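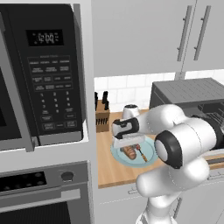
Microwave up top, oven underneath, plate of food on the bench

Workshop notebook: lunch box seals, bento lids and ice bricks
January 2023

Print this entry | E-mail this entry

Right, school goes back soon and I've been putting off the lunch box job, so this is me finally writing it up properly instead of leaving it on the backs of envelopes. If you're waiting on my notes for the hinge jig they're in the previous entry, scroll down past the glue disaster.

Started with the Linberg bento, the one with the single big tray and a silicone gasket that pushes into a groove in the lid. My daughter's had hers all last year and the yoghurt section has been weeping into the crackers since winter. I'd assumed the gasket was stretched. Pulled it out, laid it on top of a brand new one, and they're the same length as near as I can tell! So much for that theory. What I did find was a line of grey gunk packed into the groove at the two corners nearest the latch. Picked it out with a bamboo skewer (don't use a metal one, I scratched the first lid that way and now it leaks worse than it did before), washed it, pushed the seal back in and filled the yoghurt section with water and food dye. Upside down on paper towel while I had a cuppa. Dry. Did it again with the lid squeezed on one side, the way it'd sit under a reader and a jumper in a school bag, and got a small blue spot at the corner. I can live with a small blue spot.

The old gasket still smells of mandarin, by the way. Soaked it in bicarb overnight and then in vinegar the next night and it now smells of mandarin and vinegar. I'll try leaving it out in the sun on the verandah rail. Note to self, peg it down.

Next, the Nina. It's the stainless one with the clip-over lid, costs a fair bit more than the Linberg, and I really wanted to love it because it's a gorgeous looking thing. No gasket at all in the main section, metal on metal, so it was never going to hold anything runny and the leaflet does say so. Sandwiches, cut carrot, cheese, bikkies, all good. The little round pot that comes with it has its own silicone lid and that held dyed water with no trouble, even after I dropped it on the workshop floor (not on purpose). My gripe is the clips. A five-year-old can't open them. Mine had a go for ages, got cross and handed it back. I've eased one clip a tiny bit with the flat pliers and it's better, but I'm not sure I'd tell anyone else to do it, as the wire wants to spring back crooked.

The Linberg leaflet says the latch is good for 3000 openings. Worked it out on the whiteboard: even with recess and lunch every school day that's years and years, well past the point where she'll be too embarrassed to be seen with a purple bento. I'm not going to sit here and click it to check. The hinge pin on the other side is thinner than the latch and I'd bet on that going first. Have put a dab of nail polish on the pin so I can see if it starts creeping out.

Ice bricks. I've got the Plikov slim ones, 88 grams each on the kitchen scale, frozen or not, and they fit in the sleeve on the front of the cooler bag. Froze them flat against the back wall of the freezer and they came out bowed, so then they didn't fit in the sleeve! Froze them again between two baking trays with a bag of peas on top and they stayed flat. That's the best thing I learned all week. One brick on top of the box did a better job than one brick underneath, going by how firm the cheese stick was at lunchtime. (Yes, cheese stick firmness is my unit of measurement. The probe thermometer has a flat battery and takes the silly button kind I never have.)

I also tried a frozen juice popper in place of the brick, like Mum used to do. It sweated all over the sandwich bag. Wrapping it in a face washer helped, then the face washer was soaked, then it lived in the bottom of the school bag, and you can guess the rest.

Washing. Put one Linberg lid through the dishwasher with a Betix tablet on the normal program, top rack, gasket in. Came out fine to look at but there was water sitting in the groove under the seal, and I reckon that's where the grey gunk gets its start. Second go with the gasket out and tucked into the cutlery basket, and it promptly fell through onto the element cover. It survived. From now on it goes in the little mesh bag I use for bottle teats.

Spare gaskets are $11 for a pack of 2, which I grumbled at, but it's less than a new box. Ordered one pack in the end.

Still to do:
- leave the old gasket in the sun, sniff it again
- thermos lid from next door, says it whistles
- button battery for the probe!!
- redo the squeeze test with the new gasket and a heavier book
- label the lids, we came home with somebody else's twice last term

Comments

skewer_fan: The groove gunk! Just checked ours and wish I hadn't. Does the bamboo one leave splinters?

Author: Not so far, but I snip the tip off once it goes furry.

backyardtinker: We had the same trouble with the Nina clips. A strip of ribbon tied through the wire gave our little one something to pull on. Looks daft, works a treat.

twolunches: Peas on top of the trays, love it. Mine are in there now.

Contact | Copyright, all notebook entries belong to the author | Back to top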